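Ticket: Kirnura thermostat keeps dropping off the wifi
Opened by: Aldana Durán
Status: open, waiting on customer

Hi again! Picking this back up because the router reboot you suggested got me one good night and then the thermostat went offline again at 3 in the morning. Same message as before, "no connection to home network," and the little cloud icon goes gray. The heat itself still runs off the wall unit, so I'm not freezing (yet), but the schedule doesn't load and the phone app just spins.

What I've tried so far: forgot the network and added it again, turned off the guest network, moved the router out of the TV cabinet and onto the shelf. I also did the long reset, the one where you hold both buttons for 22 seconds, and it came back up on firmware 17. Is that the current one? The app says "up to date" but it said that before the reset too, so I don't really trust it.
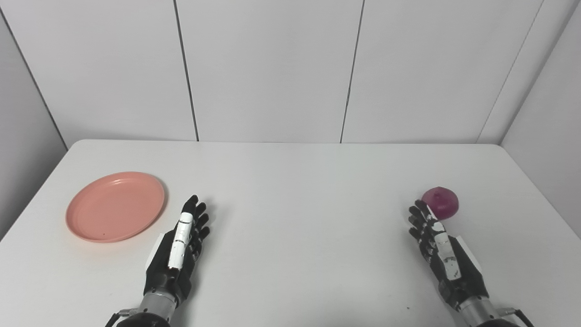 The dropouts seem to line up with the router changing channels by itself. I found that in the router log, which I'd never opened before in my life, and on Tuesday there's a channel switch right before each time the thermostat quit. My laptop and phone hop along fine, but the Kirnura just sits there sulking until I pull it off the wall and snap it back on. When I do that I need somewhere for the two little mounting screws, and a shallow plate with a raised rim like the pink one is perfect, they can't roll off!

Aarne, if you're still the one on this ticket, should I lock the router to one channel? And if so, which one? I've got channel 3 picked out as the quietest in the log, but I haven't saved anything. I can send the whole log if that helps, it's long.

Home after 5 most days if you'd like to call.

Aldana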